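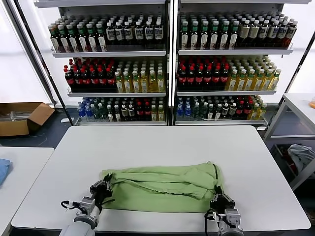 Wouldn't it be simpler to stop doing clothes altogether and just sell drinks, Jae-hoon Joo wanted to know after the last report went round. Fair question, and I've been chewing on it ever since. My answer is still no, but I'll try to show my working this time.

Plollilow progress report, second part, for the Živković Fund
Jul 29, 2018

So, where have we got to? When I wrote in March we had a room in Pletitholm, a kettle and a great many bags of clothes piled up by the door. We now have the big white table and the white shelving behind it, with the drinks in two bays, three shelves each, and the room feels like a proper shop at last! The cola sits on the middle shelves with the tea next to it, so it's at eye level for most people, and that was the one thing everybody agreed on straight away. Water is down at the bottom on the left. I'd like it higher for the older customers who don't care for bending, but we'd have to shift the heavy dark bottles off the top, and I'm putting that off until the autumn.

The table is where the clothes get done. They come out of the bags in a heap, get shaken, smoothed and folded, then go on the pile by size. You should see what some of them are like when they land – the light green one at the top is all ridges and bunching. Cloth like that is the worst of the lot (you get one end flat and the other end creeps up). Jumpers practically fold themselves. We tried steaming for a fortnight and it did help, but the steam fogged up the window and the room was horrible to sit in, so we went back to doing it by hand and leaving the stubborn ones under a stack of towels.

Numbers, as you asked for them. We've put 360 pieces of clothing through since March and 25 families have signed up for the monthly parcel. I'd hoped for more families. The leaflet went out late, which was my doing, and the second batch had the old opening hours on it. On the plus side hardly anyone who signed up has dropped out, and a few have started bringing clothes in as well as taking them home.

Drinks first, clothes second is how people use the place, and I've stopped fighting it. They come in for a bottle of tea, stand at the table having a look at what's being folded, and go off with a pair of school trousers. That's my argument for keeping the two together, Jae-hoon. The drinks pay the electric as well. Uvomard are still letting us have the stock on account and settling up monthly, though they've asked us to order by the full case from now on and I'm a bit worried about where the spare cases will live.

Money: we are inside the budget apart from the shelving, which cost more to deliver than I was quoted. I've moved the difference out of the printing line. Would you let me know if you'd like a note on that from Pletitholm before the next payment, or whether this will do?

Things I haven't managed yet. The size labels for the piles are still bits of card. The evening folding session has run 2 times out of the 10 we planned, and I think we should swap it for a morning one – evenings are hopeless in summer. The children's shoes are sitting in a cupboard waiting for someone to pair them up, and I suspect that someone is me.

Next report will have the autumn stock list with it.

Comments

Tess: Mornings would suit me much better. Can it be after the school run please?

Jae-hoon Joo: All right, you've talked me round on the clothes. Still think the water should go up a shelf.

R.P.: Have you got any coats in bigger sizes yet? Happy to wait till September.

Contact Plollilow | © Plollilow, Pletitholm | Back to top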